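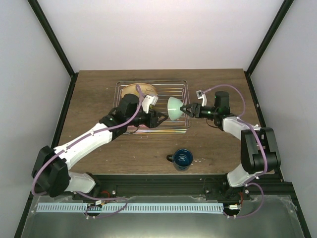
Does splitting the rack demonstrations by arm order change the success rate of the trained policy? It lowers it, at least with the amount of data we have.

Sep 18, 2025

Ran the comparison Yvette Charbonneau asked for. Policy A was trained on the full mixed set. Policy B saw only episodes where the left arm moves first. Same seed, same number of steps, same evaluation list of 29 starts covering the plate, the mug and the funnel.

A finished 11. B finished 3. I had expected B to come out ahead, as the mixed set has two ways of doing everything and the Vidden runs suggested that averaging between them was our main fault. It probably still is a fault, but halving the data costs more.

Most failures in B are at the handoff. The grippers close in over the rack and then both arms hold position until the timeout. In A the same stall shows up less often and sometimes clears after a second or so. The funnel is the worst object for it. I don't have a good explanation for why the mug is easier, given the handle.

Checked the action chunk length on both configs in case Grorka had overwritten one of them again. They match.

Left to do: retrain B with episodes resampled to the size of A, and label arm order as an input so the mixed set can be kept whole. Thibodeau wants the numbers in the December report, so the labelling goes first. Cleared the old checkpoints off Clarna, 2 kept.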